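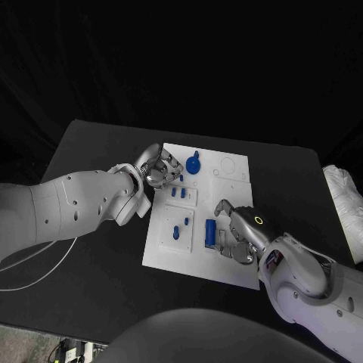 July – by the Henar project group
Filed under: Student Projects, Festivals and Customs

Our project looked at the summer lantern parade in Tristton, which runs from Josten Bridge to Casado Square. We wanted to know how the change of route had affected the crowd. The old route could hold up to 3000 people. We counted 2798 at the square this year, and 63 lantern groups walked.

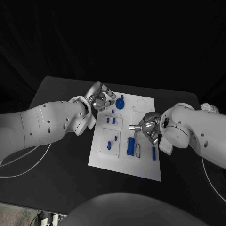 The new route has three stopping places where the bands play. Two are easy to miss on the printed leaflet – grey dots on a grey street plan.

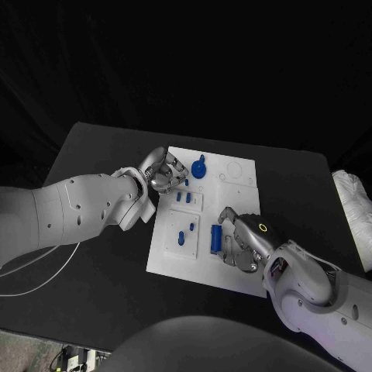 One reply to our survey said the bands now start too late for small children, and that the old route at least passed the school before dark. Four other replies asked for an earlier start. We have passed these on with the redrawn plan.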